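Storage for small bits: am I overthinking this?

Started by TsionD

**TsionD**
Moved into a flat with a box room and decided, in a fit of optimism, that it would be a workshop. It now holds one table and 27 jam jars. I mend lamps, the odd radio, and whatever my aunt leaves on the doorstep without a note. Before I spend money: drawers, jars, or those flat cases with the lids that pop open when you look at them wrongly? Budget is 60 quid, and I'd like some of it left for the lamps.

**hagos_z**
Drawers. Small ones, see-through. I had jars for years and all I learned was that every screw you want is at the bottom of its jar, under every screw you don't.

**Bontu_W**
Going to disagree with Hagos as is traditional. Jars are free and you can see into them from every side. Drawers you see from the front, which means you see the three things nearest the front and have to guess at the rest. I've had jar lids screwed to the underside of a shelf since my son was small and he now has a beard.

**hagos_z**
And how many have you dropped?

**Bontu_W**
Four. One was washers. We don't talk about the washers.

**pendo_k**
Drawers vs jars is the wrong fight. What matters is how finely you sort. My father labelled to the millimetre and spent his Saturdays, sorry, his entire retirement, putting things back. I have one drawer called "round" and one called "long" and I get things mended.

**hagos_z**
Pendo, I have seen the results of "round".

**pendo_k**
It held until March!

**YogaGoh**
I've been through all of these, plus biscuit tins, plus a fishing box that still smells of its former career. Ended up with drawers, for what it's worth. My rules, such as they are:

Sort by job and forget about type. Everything for plugs lives together: fuses, cord grips, the little screws. When a plug needs doing I take one drawer to the table and put one drawer back. If you sort by type you'll have five drawers out for one plug and the cat in the sixth.

Don't fill anything past halfway. You need room for fingers.

Keep one drawer empty for as long as you can. I managed a fortnight.

And wire offcuts get their own place or they go in the bin. Fine stuff especially. A short length loose in a drawer will find every other short length and form a society.

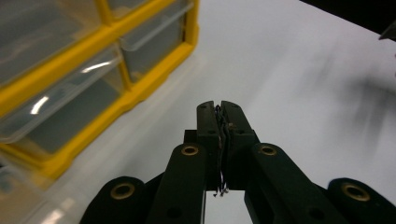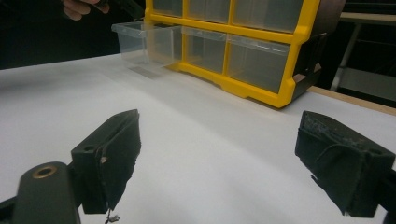 Labels: masking tape and a pencil. I bought a Ronus label printer and it was lovely, but once a label looks that official you feel you need permission to move the contents. Pencil on tape can be wrong for months and it doesn't hurt anybody's feelings. I stick mine on the drawer itself, low down, so I can still see in.

If you're buying, measure the inside of a drawer before you commit. The Hadgu units look generous in the shop and then won't take a normal pencil lying flat. The Anano ones are deeper and rattle like a milk float. I'd still pick the rattle.

**TsionD**
That's very helpful and slightly alarming. Sorting by job had not crossed my mind. What do you do with a thing that belongs to two jobs? Fuses, say. Lamps and radios both.

**YogaGoh**
Buy more fuses.

**Bontu_W**
This is how he got to the fishing box.

**hagos_z**
I sort by type and I'll defend it. I've 54 drawers on the wall of the garage, and with the light off I can put my hand on an M4 nut. Try that with "things for plugs".

**pendo_k**
Why is the light off?

**hagos_z**
It's the switch. I've got the part somewhere.

**Bontu_W**
I have read that reply several times and it improves.

**TsionD**
Right, so far I've priced up an Oltano cabinet, which would use up most of the money and comes with dividers. Are dividers worth bothering with?

**pendo_k**
No. They fall over and then you have a drawer of mixed screws and a divider.

**hagos_z**
Yes, if they slot in properly. Give the drawer a shake in the shop. If the assistant looks worried, shake it harder.

**YogaGoh**
Half and half. Useful at the front of a deep drawer, a nuisance in a shallow one. You can cut them from an ice cream tub lid, so don't pay extra. And check whether the drawers have a stop at the back of the runner. Mine do not. I pulled one out with confidence at 7 in the morning and was finding brass pins in my slippers a week later.

**Bontu_W**
A jar doesn't have a runner.

**YogaGoh**
A jar has gravity, Bontu. Ask the washers.

**TsionD**
Decision made, sort of. One small cabinet for lamp parts, by job, pencil and tape. The jars stay for big stuff like plugs and bulb holders. I also tipped out the bag of screws that came with the flat, thinking it might be worth sorting. There must be 100 in there and no two of them seem to have met before.

**pendo_k**
Long or round?

**TsionD**
Bent, mostly.

**hagos_z**
Keep them. You'll want a bent one some day.

**Bontu_W**
First thing he's said that I agree with. Put them in a jar.

Related threads
Best glue for a cracked lampshade ring
Is a box room big enough for a vice?
Getting the fish smell out of a tackle box
Garage light switch, part two
Biscuit tins: which ones stack

We use cookies to keep you logged in and to remember which threads you have read. Carry on browsing to accept them, or change your settings at any time.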